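# Moving your coins to a Memum wallet

If you've kept everything on Gresesar since you first bought in, the idea of moving it all yourself can feel a bit daunting (it did to me!), but you can do it comfortably over a cup of tea. You'll want a pen, some decent paper and a quiet half hour.

Start by installing Memum and choosing "New wallet". It will show you your recovery words, and I do mean write them down, by hand, in order, and then read them back to yourself slowly. Please don't take a screenshot, however tempting it is.

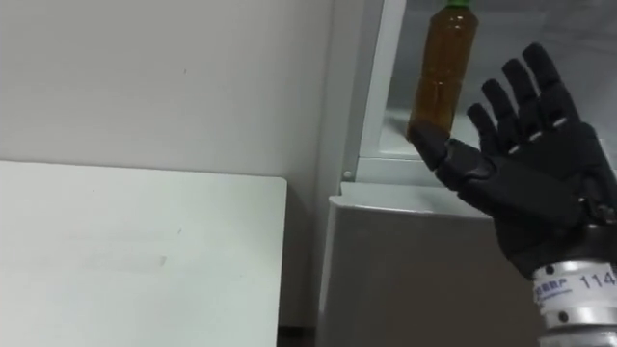
*A black robotic hand, fingers up, with its thumb against a plastic bottle.*

Next, copy your receiving address and paste it into the withdrawal page on Gresesar. Check the first and last 5 characters against the ones in Memum, and then send a small test amount. I sent 80 Brisico tokens out of my 2,000, which felt terribly cautious at the time, but I slept better for it.

Wait until the test shows as confirmed in Memum before you send the rest. Mine took nearly twenty minutes on a busy evening, so do be patient and resist pressing the button again!

Once everything has landed, put the paper somewhere dry and safe, and make a second copy to keep in a different building if you can.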